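대나무 도마 관리법, 그리고 조리대에서 도마 자리 잡아 주기

홈 > 살림 > 주방 도구
댓글 18

지난번에 나무 그릇 손질하는 글을 올렸더니 도마 얘기도 해 달라는 분들이 꽤 계셨어요. 저도 대나무 도마만 몇 년째 쓰고 있는데, 처음 산 건 한 해도 못 가서 가운데가 쩍 갈라졌거든요. 그때는 설거지하고 벽에 대충 기대 놓으면 끝인 줄 알았죠. 그 뒤로 이것저것 해 보면서 손에 익은 방법을 순서대로 적어 볼게요. 어렵지 않아요, 귀찮을 뿐이지!

준비물
- 굵은 소금 한 줌
- 레몬 반 개
- 마른 면 행주 두 장
- 식품용 미네랄 오일 (저는 Serness 400ml짜리를 써요)
- 고운 사포 (400방)
- 미끄럼 방지 매트나 젖은 키친타월

1. 자리부터 정하기

도마 관리라고 하면 다들 기름부터 떠올리시는데 저는 자리가 먼저예요. 대나무는 얇은 조각을 붙여 만든 거라 한쪽만 자꾸 뜨거워지거나 젖으면 휘어 버려요. 오븐 옆, 밥솥 김 나오는 쪽, 물이 고이는 구석은 피해 주세요.
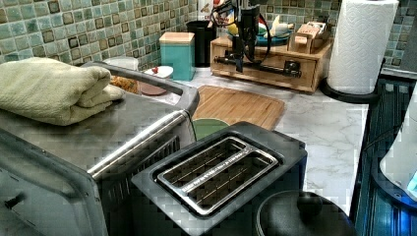

조리대가 좁은 집일수록 가전하고 도마가 자리싸움을 하게 돼요. 열이 나는 물건은 되도록 한쪽으로 몰고, 도마 앞뒤로 손이 드나들 틈을 남겨 두는 게 좋아요. 검은 토스터는 앞쪽에, 스테인리스 오븐은 그 왼쪽에 두고 도마는 토스터 뒤편 대리석 무늬 상판에 납작하게 눕혀 놓은 배치인데, 이렇게 쓰실 거면 빵 구울 때만큼은 도마를 조금 더 뒤로 밀어 주세요. 키친타월 걸이가 오른쪽에 서 있는 건 정말 편해요. 썰다가 물기 생기면 바로 한 장 뜯어서 닦으면 되니까요. 뚜껑 있는 통들은 뒤로 보내고, 자주 여닫는 서랍 앞은 비워 두시고요.

참, 도마가 상판에서 미끄러진다 싶으면 매트를 깔아 주세요. 저는 키친타월을 물에 적셔 꼭 짠 다음 밑에 한 장 펴요. 대신 다 쓰고 나면 꼭 빼야 해요. 그대로 두면 밑면에 곰팡이가 피는데... 제가 그랬어요. 여름이었고, 일주일을 깜빡했습니다.

2. 씻기

물에 담가 두지 마세요. 식기세척기도 안 돼요. 미지근한 물을 앞뒤로 똑같이 끼얹고, 세제를 조금 푼 부드러운 수세미로 결 방향을 따라 문질러 주세요. 앞뒤로 똑같이, 이 부분이 진짜 중요해요. 한 면만 적시면 그 면만 부풀어서 도마가 배처럼 휘거든요.

마늘이나 김치 냄새가 뱄을 땐 굵은 소금을 뿌리고 레몬 자른 면으로 빙글빙글 문질러요. 9분쯤이라고 쓰려다가 타이머를 보니 저는 늘 딱 9분에 맞춰 놓고 있네요. 그 상태로 두었다가 헹구고 바로 마른 행주로 닦아 주세요.

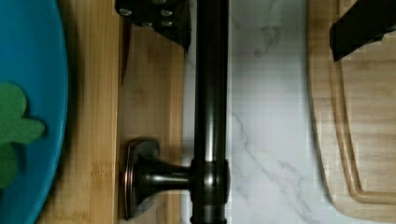 닦은 다음에는 세워서 말려요. 결이 위아래로 가게 세우면 물이 결을 타고 내려가서 훨씬 빨리 말라요. 벽에 딱 붙이지 말고 양쪽으로 바람이 통하게요. 저는 저녁 설거지 끝나고 세워 놓고 잤다가 아침에 다시 눕혀요. 급하다고 햇볕에 내놓거나 드라이어를 쓰면 이음매가 벌어질 수 있으니까 그건 참으시고요.

3. 사포질과 기름 먹이기

손바닥으로 쓸어 봐서 까슬까슬하면 사포를 꺼낼 때예요. 완전히 마른 상태에서 결 방향으로만, 힘 빼고 살살. 가루는 살짝 축인 행주로 닦아 내고 다시 말려 주세요.

그다음 오일을 한 숟갈 떨어뜨려서 면 행주로 얇게 펴 발라요. 옆면도요! 옆면이 물을 제일 잘 먹어요. 식용유나 참기름은 쓰지 마세요. 시간이 지나면 끈적해지고 쩐내가 나요. 친구 유라니(Yurani Chambi, 나무 숟가락 깎는 그 친구 맞아요)는 호두기름을 쓰던데, 저는 견과류 알레르기 있는 손님이 올 때가 있어서 미네랄 오일로 정착했어요. 밤새 두었다가 아침에 남은 기름을 닦아 내면 끝. 저는 매달 첫 화요일 저녁에 해요.

4. 도마 위에서 순서 잡기

마지막은 관리라기보다 습관 얘기예요. 색이 진한 재료나 물 많은 재료는 맨 나중에 썰고, 썬 건 바로바로 접시로 옮겨 주세요. 비트를 썰어 놓고 전화 받으러 갔다가 도마에 분홍 동그라미가 생긴 적이 있는데 그건 사포로도 다 안 지워지더라고요.

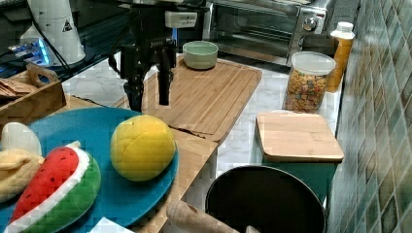
아이랑 같이 부엌에 있을 때는 이 순서를 놀이로 가르치면 금방 배워요. 칼은 아예 빼고요. 봉제 레몬이랑 수박 조각, 껍질이 반쯤 벗겨진 바나나 같은 장난감을 큰 파란 접시에 모아 두고, 도마 안쪽에 민트색 빈 그릇을 하나 놓은 다음 "노란 것만 그릇으로!" 하는 식이에요. 접시에서 도마로, 도마에서 그릇으로 옮기는 흐름이 몸에 붙으면 나중에 진짜 과일을 만질 때도 도마에 쌓아 두질 않아요. 도마 가장자리에 홈이 파여 있다면 국물이 거기로 모인다는 것도 같이 알려 주세요. 큰 도마와 별도로 작은 네모 도마가 하나 더 있으면 아이 전용으로 쓰기 좋고요.

자주 물어보시는 것

양면을 다 써도 되나요?
네, 오히려 번갈아 쓰는 게 덜 휘어요. 홈이 없는 면은 빵이나 마른 재료용으로 쓰면 편해요.

이미 휘었는데 살릴 수 있나요?
조금 휜 거면 볼록한 쪽을 위로 두고 무거운 책을 며칠 올려 두세요. 오목한 쪽에 물기를 살짝 준 다음에요. 갈라진 건 음식물이 끼니까 저라면 바꿔요.

생고기도 썰어도 되나요?
저는 고기용 도마를 따로 써요. 대나무는 채소, 과일, 빵만요.

오일은 얼마나 자주 발라요?
물을 한 방울 떨어뜨렸을 때 또르르 맺히면 아직 괜찮고, 스며들면 바를 때예요.

다음 글에서는 나무 손잡이 칼 손질을 다룰게요. 사포 번호 물어보신 나옐리 님, 답글 달아 두었으니 확인해 주세요!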